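Garkico Community Support
Ticket 644: Right jaw lags the left on handheld gripper, then jumps shut
Status: Solved
Opened by: Natanael Furtado
Handled by: Hemant Bajpai
Product: Trelico handheld gripper
Site: Flondmont

Original report, March 11, 2020

Hi all! First off, I love working with this tool and I've been using it nearly every day since December, so please read this as a report from a fan. But something has gone wrong with mine and I'd like to get it sorted before I pinch a finger.

When I squeeze slowly, the left jaw starts to close right away and the right one stays put. Then, somewhere past the halfway point, the right one lets go and snaps over to meet it. On a soft thing it just looks silly. On a box wall it's a real problem – the left pad pushes the box sideways, the right pad slams in, and whatever I was picking up gets a good whack. It dented the corner of a tea carton yesterday.

What I already tried:
- Wiped both finger pads with a damp cloth and let them dry
- Restarted the Honorato logging app (the jaw width reading jumps at the same moment the jaw does, so I think the app is telling the truth)
- Opened and closed it 12 times with nothing between the jaws. It stuck on 3 of those.

The job is lifting small things in and out of an open box on a table, at home. Nothing heavy. No drops that I know of.

Reply from Hemant Bajpai

Hi Natanael, what a great report, thank you. The reading that jumps along with the jaw is a really useful clue. It means the sensor is fine and the sticking is mechanical, somewhere between the handle and the right pad.

Please stop using it on anything you're holding with your other hand until we've found this. A jaw that lets go all at once can nip you, even with a light squeeze.

Could you send me the view from the tool's own camera with the jaws open over your work spot? I'd like to see how the arms and pads sit at rest.

Reply from Natanael

Sure thing. Jaws open over the red box, same spot where I do all my pickups. To me both arms look okay from up here, but you know these much better than I do!
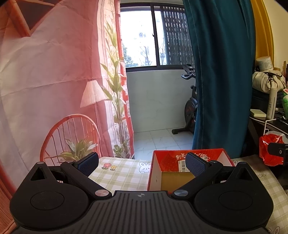
Steps from Hemant

Thanks, that helps! I can see both arms and the faces of both pads, and I don't see anything that tells me to send you parts yet. A tight joint won't show up in a still, so we'll have to go by feel. Please do these in order.

1. Switch off logging and set the tool down on its back, fingers pointing away from you.

2. Move the left jaw by hand through its full travel, then the right. Go slowly and keep your fingertips on the outside of the pads. Write down where the right one gets stiff.

3. Look at the hinge pins at the outer ends of the arms. If the right one is sitting lower than the left, or there's lint packed in next to it, tell me before you touch it.

4. Clear any lint with a dry, soft brush. No oil, please. It creeps onto the pads and then you have a whole new ticket.

5. Loosen the right pin a quarter turn, work the jaw a few times, and snug it back up. Stop as soon as the play is gone.

6. Repeat your empty test, same number of squeezes, and watch the width reading.

Reply from Natanael

Found it, and I'm thrilled! The right jaw went stiff at roughly the midpoint, just where it hangs up in use. There was a little wad of pink fuzz beside the pin. I brushed that out and it got better but still caught 2 times in the empty test. Then I did the quarter turn and ran it again – smooth all the way, every squeeze, and the width reading comes down in one clean slope.

I went back to the box afterward with a paper cup and a bar of soap. Both jaws move together now and the box stays where I put it. I'd forgotten how nice this thing feels when it's right.

One question: should I check the left pin too?

Closing note from Hemant

Yes, look it over, but leave it alone if the jaw moves freely. Brush both sides once a week if you work near fabric. I've added the stiff-jaw check to the setup page so other people can find it. If the sticking comes back, reply on this ticket and it will reopen. We'd want the tool in for a new pin at that point.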